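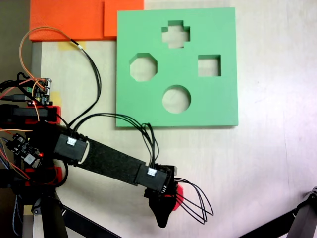
Puzzle Corner is back at the Clorkbridge Toy Library, and the foam shape sorters are the thing everybody reaches for first! We bought our first set in February as a bit of a trial, and by spring we had to put a sign-up sheet next to the shelf. If you haven't handled one yet, they're very simple: a thick slab of foam with shapes cut right through it, and blocks to drop in. The light green board has a plus sign, an octagon, a square and a circle, a lovely mix because the circle goes in any way you turn it and the plus sign really doesn't. Younger kids get a win right off the bat, and then they have something to chew on (not literally, please, more on that below).

What I love most is how quiet they are. Anyone who has lived with a wooden sorter on a hard floor knows the sound of a block being dropped, picked up and dropped again for 30 minutes straight. Foam just goes "pff." You can have two boards going at one table and still hear yourself read a story.

A few things we've picked up from families who borrowed them. Lay the board flat on the table to begin with, and let your child poke fingers through the holes before any blocks come out. Start with one block. Really, just one! A whole pile is exciting, but it tends to turn into a throwing game. And if a block is sitting over the wrong hole, give it a minute. There's a lot of turning and pushing and frowning that goes on before a hand moves over to the next hole, and that's the good part.
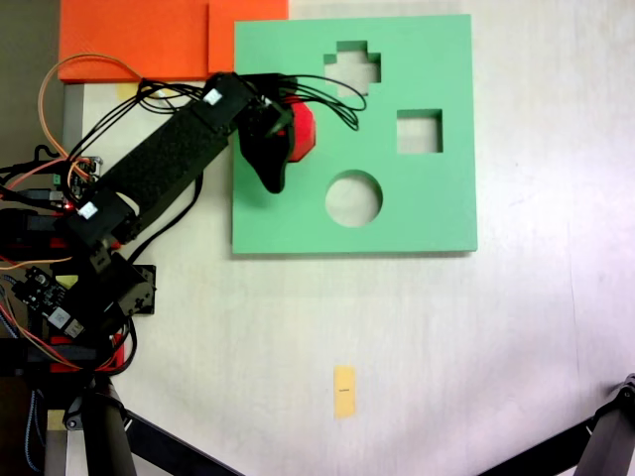 The octagon is the sneaky one. It looks so much like a circle to a small child that they'll often try it in the round hole first, and some get quite cross about it. We've started saying "feel the corners" and running a finger around the edge together. For older brothers and sisters, try it with eyes closed, or trace the holes onto paper and color in the shapes. One family used theirs as a stencil for birthday cards, which I thought was brilliant.

Now for the practical bits. Sorters go out for two weeks, same as our puzzles, and you can renew once if there's no one waiting. Please check that every block is back in the bag before you return it. Wipe the foam with a damp cloth and a drop of dish soap and let it air dry. No dishwashers, and no radiators either, as the corners curl. Foam does tear if it's bitten, so keep an eye on anyone who's teething, and tell us if a piece comes back with a chunk gone so we can pull it from the shelf.

We now have 64 puzzles and sorters in the lending collection, all listed in the blue binder by the door. Drop-in play is free for members, and the next Puzzle Corner is June 25, 2019, in the Yuen Room. Come and have a go!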